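Incidencia: la pinza izquierda se abre sola durante el traslado
Estado: abierta, en observación
Equipo: célula de dos brazos Vusari, banco de clasificación de alimentos
Prioridad: alta (caída de objetos con el brazo en movimiento)
Abierta por: turno de mañana
Asignada a: Raili Väisänen

Descripción inicial

Al ejecutar la rutina de traslado entre platos, la pinza del brazo izquierdo pierde presión de agarre a mitad de recorrido y suelta el objeto. Ocurre con el limón y también con la lechuga. El brazo derecho hace la misma rutina sin fallos. El controlador no se detiene: registra un aviso de posición de dedos fuera de rango y sigue hasta el punto de depósito con la pinza abierta. Después da el ciclo por bueno.

Lo segundo me preocupa más que lo primero. Si la pinza va vacía, el programa debería parar y pedir intervención.

Pasos para reproducirlo

Cargar la rutina de traslado corta. Seleccionar brazo izquierdo. Velocidad al 100 %. Lanzar el ciclo desde la consola, con la zona despejada. El fallo no sale siempre en el primer intento, pero sale.

Comentario de Raili Väisänen

He reiniciado el controlador y he vuelto a hacer la referencia de los dedos en ambas pinzas. Sin cambios. Los pilotos de los módulos se quedan en verde durante todo el ciclo, incluso cuando el aviso aparece en el registro, así que no sirven para detectar esto desde fuera. Por favor, que nadie se fíe del verde para meter la mano. Parada pulsada y confirmada en consola antes de tocar los platos.

He dejado preparado el banco con la disposición de siempre: plato beige con el limón arriba, azul vacío en medio, verde con la hoja de lechuga abajo. El traslado de prueba va del beige al azul.

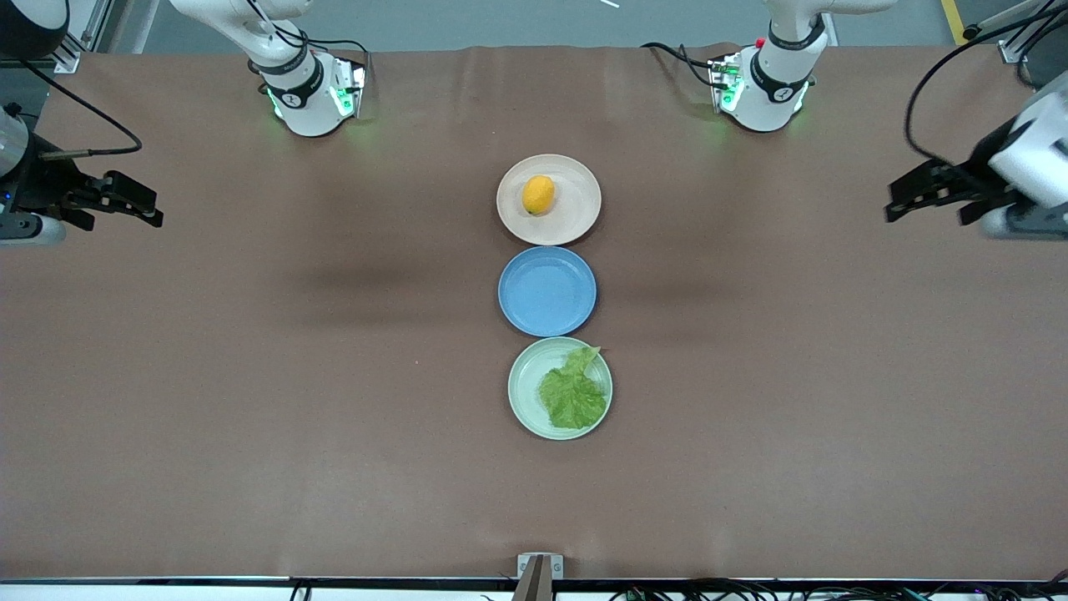
Con esa disposición he repetido la prueba a velocidad reducida y el agarre aguanta. Al volver al 100 % el fallo reaparece. Eso apunta a algo que depende del movimiento y me hace descartar, de momento, la calibración de fuerza. Lo siguiente es el cable de la muñeca.

Segundo comentario de Raili Väisänen

Revisado el cable que llega a la muñeca del brazo izquierdo. Por fuera no tiene cortes ni marcas. Con la célula sin tensión he abierto el conector y el pin 4 baila. Si se mueve el cable a mano, la continuidad va y viene en el multímetro. Los demás pines están firmes.

Creo que al acelerar, el arco del cable tira del conector, la señal de posición de los dedos se corta un instante y la pinza interpreta que tiene que volver a su estado por defecto, que en esta configuración es abierta. No lo puedo asegurar hasta cambiar el cable.

Pedido el recambio a Sturkholm. Plazo que dan: 2 semanas.

Respuesta del soporte de Peltonen (integrador)

Confirmamos que el estado por defecto de la pinza ante pérdida de señal se puede cambiar de «abrir» a «mantener». Está en los parámetros de la herramienta, pestaña de seguridad, y hay que aplicarlo en cada brazo por separado. Requiere reinicio.

En cuanto al ciclo que se da por bueno, la rutina que nos habéis enviado no comprueba la presencia de objeto después del agarre. La comprobación existía en la versión 2 y desapareció al pasar el proyecto a Womeo. Adjuntamos el bloque para reinsertarlo antes del tramo de traslado y otra vez antes del depósito.

Tercer comentario de Raili Väisänen

Aplicado «mantener» en los dos brazos y reinsertado el bloque de comprobación. Con el cable viejo todavía montado, al mover el conector la pinza se queda cerrada y el programa se detiene con mensaje en consola. Es el comportamiento que queremos.

Ojo con una cosa: en modo «mantener», la pinza tampoco suelta al pulsar la parada. Si alguien se pilla un dedo hay que usar la liberación manual. He puesto el procedimiento en la carpeta de la célula y lo he explicado al turno de mañana. Falta el de tarde.

Medidas provisionales hasta que llegue el recambio

Brazo izquierdo limitado a velocidad reducida, bloqueado por contraseña.
Los traslados a velocidad normal se hacen solo con el brazo derecho.
Si aparece el aviso de posición de dedos, parar y anotarlo en este tique con la hora.

Pendiente

Cambiar el cable y repetir la prueba al 100 %.
Explicar la liberación manual al turno de tarde.
Preguntar a Peltonen si los pilotos pueden cambiar de color con este aviso.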